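Umeck opens its teaching room to outside operators

15 January 2023

The automation firm Umeck has started to invite people from outside the company to teach its robot arms simple table work. Operators guide the arm by remote control, and each try is recorded so that the arm can later repeat the task alone. The objects are ordinary ones from an office or a kitchen, among them a white cardboard box. 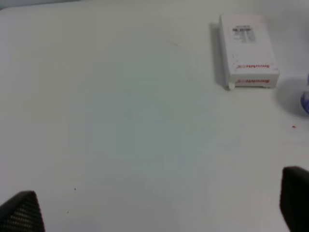

Tomos Pumphrey wrote to our page that the first hour is the most difficult, because the hand wants to go faster than the arm can follow. After this, he wrote, one begins to slow down without thinking.

The sessions are held in Skumska and last one morning. An operator must make 14 good recordings of one task before moving to the next. The tabletop has a marker pen and a round container with a purple lid on it, and the arm is a black PiPER with a two-finger gripper. 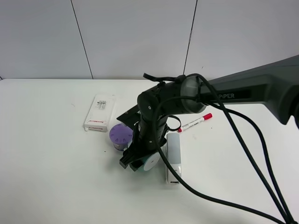 According to Gronow, remote control is still too slow for a small workshop, and leading the arm by hand would give the same result in less time. Umeck answers that it will compare both methods in February.

Smooth and rounded things are given to operators in the second part of the morning. A bottle on its side can roll when a finger touches it, so the approach must be made with patience.
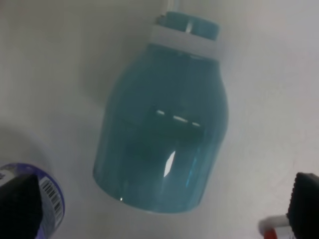

Recordings with a long pause or a dropped object are marked and kept apart. Umeck has collected around 600 recordings until now, and 200 of them will go to its partner Flokov for testing.

Between tries the objects are put at new places and angles on the table.

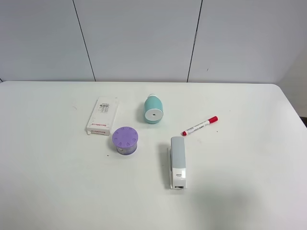 How to take part

Places for February are free of charge. Applicants need no experience with robots, but they should be able to stay the whole morning.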